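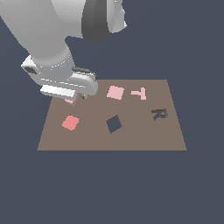
Brown tabletop, computer render

Greltidel work table
Made by Hurkance. In stock, both heights.

Sturdy table for sewing, wallpaper, seed trays, model railways, whatever you do that needs a big flat surface and a bit of elbow room. Been selling the Greltidel since the old Flenis bench went out of production and it's the one we get asked for most. Comes flat in a box. Goes together in an evening, less if you've done one before.

Length 152 cm. Brown top, straight front edge so it sits neatly against a wall or another table. Steel legs underneath with a cross rail at the back. Feet screw in and out for wonky floors.

Which height?

Low one is for sitting. Normal dining chair fits under, so does most office chairs with the arms dropped. High one is for standing or a bar stool. If you cut fabric get the high one. Your back will know the difference. If you mostly machine sew, low.

Can't decide - ring the shop and ask for Tove Eskildsen, she has the low one at home and has had the high one on the shop floor for ages. Leg sets are sold separately so you can swap later, same bolts, same holes. Plenty of people do.

What's in the box

Top
Leg frames, left and right (there's an L and an R stamped inside, please look before you bolt)
Back rail
Bag of bolts and washers, plus a spare or two
Screw-in feet
Allen key
Instruction sheet

You need a cross-head screwdriver as well. Not supplied. The Allen key is fine but if you own a proper hex driver use that, much quicker.

Putting it together

Top face down on a blanket or the flattened box. Legs on first, bolts finger tight only. Then the back rail. Then go round and tighten everything. If you tighten the legs first the rail won't line up and you'll think we've sent the wrong one. We haven't. Slacken off and try again.

Turn it over with two people. It's an awkward lift, more than a heavy one. Don't roll it over on its legs, that's how the frames get bent and it isn't covered.

Once it's standing, wind the feet out till it stops rocking. Give the bolts another nip after a week or so of use.

Looking after the top

Damp cloth, dry cloth. That's it for normal use. A drop of washing-up liquid for glue or greasy marks. No bleach, no scouring pads, no nail varnish remover. Craft knife needs a cutting mat under it, the top will mark. Hot iron - use a pressing mat, and never leave the iron standing on the bare surface. Mugs want a coaster really but a quick wipe usually sorts it if you catch it the same day.

Twal wax stick (sold separatly) is good for small scratches. Warm it in your hand, rub across the scratch, leave ten minutes, buff off. Try it on the underneath first to check the shade.

Keep it out of greenhouses and damp sheds. Fine in a conservatory if you pull the blind down. A dry garage is ok. We've had tops back that were stored on end against an outside wall all winter and they were bowed like a banana, so lay it flat if you're putting it away.

Extras

Under-top drawer. Shallow, for scissors, pens, tape measures. Fits the left or right side, screws into the holes already there. Not both sides on the high version, the rail gets in the way.

Side shelf. Clips to the leg frame. Handy for the radio.

Castor set. Replaces the screw-in feet, two of them lock. Adds a bit of height so bear that in mind if you've measured up for a chair. Not brilliant on thick carpet.

Castors are out of stock till May. Email us and we'll put your name down, no money taken until they're in.

Delivery

Comes by van to the door. Driver will bring it into the hall if there's a clear way in but won't do upstairs. If you need it carried up, say so when ordering and Doğukan Aksoy will ring you to arrange a slot, there's a small charge. Collection from the shop is free. It does go in most hatchbacks with the seats down, measure first please.

Check the box before you sign. If a corner's crushed write "damaged" on the slip even if the top looks all right, makes life alot easier later on.

Returns and guarantee

Unbuilt and in its box, send it back within the usual time for a full refund. Built ones we'll look at case by case. Frames and rail are guaranteed for five years. The top isn't included for scratches, heat marks or water, but if it arrives faulty we swap it, no arguing.

Spare bolts and feet - free for as long as we've got them. Drop us a line with your order name.

What customers say

"Had the high one for quilting. Whole width of fabric flat for once. The instructions are tiny print, get your glasses." Hedvika Mikuš

"Good table. Put the legs on the wrong way round first time, my own fault. Solid now." Rima Abu Hammour

"Bought low, swapped to high legs a few months after. Wish the drawer was deeper." Siham Saab

Bigger instruction sheet is being printed, ask if you want one posted. Drawer depth we've passed on to Hurkance, no news yet.

Questions by phone or email, mornings best. Shop shuts at 4.30.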